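Grippers again, sorry. Third evening on this and I want it written down before I forget which was which.

So the Flovex pads went on first. Soft, wide, nice on mugs, hopeless on cloth – they just push a t-shirt along the table. Swapped to the Bekimex ribbed fingers after dinner. Much narrower at the tip. Took me 10 minutes plus one dropped screw.

Task is dull on purpose. Shirt flat, come down, pinch, lift, let go, again. I let it run 300 times per set and went to make tea. 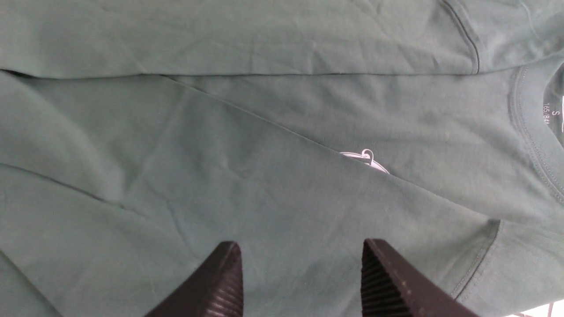 Ribbed set got 296. I really didnt expect that. Of the misses, most were double layers, where it took the top fold and the one under it too. Dropping the closing force to 8 on the Barbier controller helped some (no idea what the units are, the manual is useless). Costel says try going in at an angle, across the crease. Maybe. Wrist camera goes blind right at the end anyway, once the fingers are down.

Still to do: thicker stuff, a towel, socks. And teh cable needs a proper clip before it snags. More in November if work lets up.

Comments

Maj-Britt Haugland
Did you rerun the soft pads at the lower force too? Otherwise not quite fair on them.

stutmont_dan
What table surface? Mine only works on felt.

Maj-Britt Haugland
Felt helped me as well, thin kind.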